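So I finally redid the bin cell, and my back would like everyone to know it.

If you read the August post you know the trouble. The arm would go down for a block, brush the wall on the way, and the whole bin would creep over a hair. Do that 200 times and your nice careful calibration is garbage. I kept blaming the Flisik software (sorry, Flisik!) and re-teaching the corners every morning like a chump.

Lok-yiu Chou came by, pushed on the bin with one finger, and just looked at me. Fine. Bar clamps it is — one on each side where the two bins meet, cranked down good and tight.

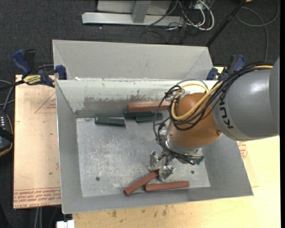
Then I had to redo the corner points anyway, and that ate most of an evening. I jog down slow, touch off, write the number on the back of an envelope, lose the envelope. The back wall is the fussy one. Anything lying flat against it is a pain to get a finger behind, so I gave the arm a little extra tilt back there and cut the approach speed to 40 percent.

While I was at it I went over the cables. They need enough slack for the wrist to turn all the way but not so much that they drag on the blocks, and I've never once gotten that right on the first try. I moved 2 of the ties, ran the wrist end to end, moved one back. Velcro only, please — I've nicked a cable cutting zip ties and I'm not doing that again.

Next up is the tool flange bolts, once my torque wrench comes home from Rinia.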